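Toilet seat lifting task: faults and safety - frequently asked questions
Last revised Oct 3, 2019

Why does the arm stop with the seat half raised?
The force limit has tripped. Fault 63 is logged when the gripper meets more resistance than the lifting routine allows, usually at the hinge. The arm holds position and does not retry. Clear the fault from the console, support the seat by hand, then send the arm home.

The seat fell during a run in July. What was the cause?
The fingertips lost their hold on the ribbon tied to the seat ring. The routine assumed a firm grip and carried on upwards with nothing between the pads. Hubert Pawlak reviewed the log and found that the grip check had been switched off for an earlier test at Dirnidby. It is now on by default and cannot be disabled from the operator menu.

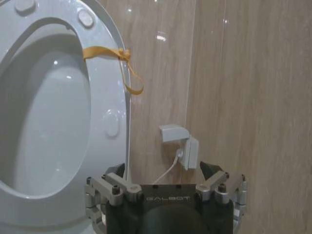
A knot that has slipped along the ring changes the pick point, so check its position before each run. If the ribbon is frayed, replace it.

Is it safe to work near a wall socket?
Only with the exclusion zone loaded. Release 2 of the Plonero planner did not treat plugs and cables as obstacles, and one wrist path passed too close to a lead. Release 7 does. Sites still on the older release should not run this task.

Can I stand in the bathroom while the arms are moving?
No. Both arms can sweep most of a narrow room - there is nowhere to step back to. Stay outside the doorway with the stop button in hand.
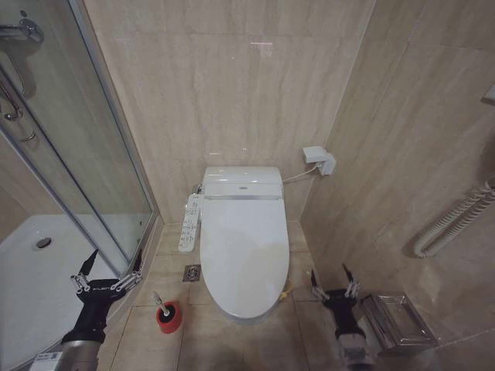
After an emergency stop, the arms stay where they are until the reset is confirmed. Do not push them aside. Fault 262 after a reset means that a joint was moved by hand, and the arm must be homed again.

What if the gripper presses a button on the bidet seat?
Stop the run and switch the seat off at its own supply. Accidental presses came from approach paths running too near the side panel. The Kalinowski site reported it first, and the path was moved further from the housing. Check the indicator lights before starting again.
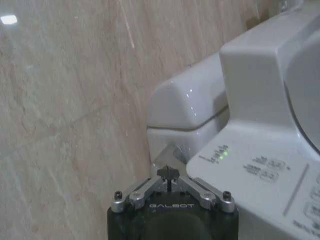
Who do I report a fault to?
Send the log and the fault number to the Gaston support desk. Do not restart the controller first - this clears the joint history.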